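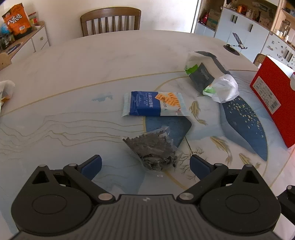

Chapter 11
The Grocery Table: When the Job Becomes Showing the Machine

I packed snack orders at Statenia for two winters, so I came to automation from the floor, and I'll admit I came to it grumpy. We had 32 people on the late shift, all of us sure we knew what the word meant. It meant fewer of us! What came first, though, was a new kind of work.

My old shift lead, Glenys Partington, moved over to it that December. She had spent years picking bags off shelves at speed. Now she was picking them up slowly, with a two-fingered tool in her hand, so that a machine could learn how a bag gets picked up. She told me her wrists felt it in new places. 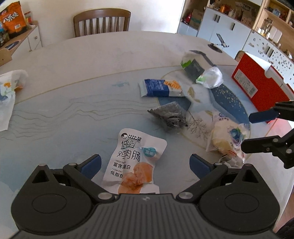 Figure 11.1 Chicken sausage between the open fingers of a hand-held gripper.

Think about what a packer knows about soft packaging. You pinch a puffed bag one way and a flat packet another, and you never say so out loud. Glenys had to start saying so – to engineers, in meetings, which she hated at first and then rather liked. Her pay grade took a lot longer to catch up (we'll get to Sveva Ferri and the grading fight in Section 11.3). 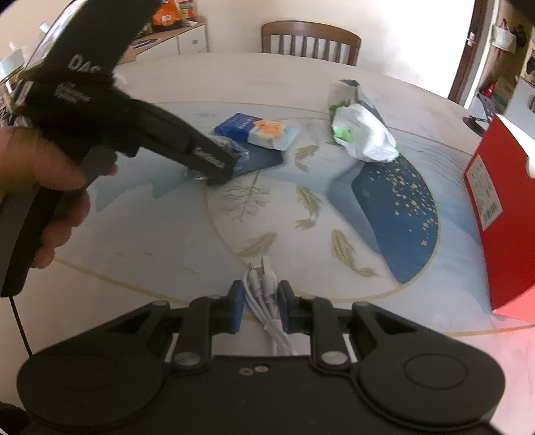 Figure 11.2 A gripper held in the left hand, its tip at the edge of a blue package.

Before you read on, write down one thing your hands do at work that isn't in your job description. Keep the note handy, as we'll use it in the first exercise.

11.1 Who Owns a Knack?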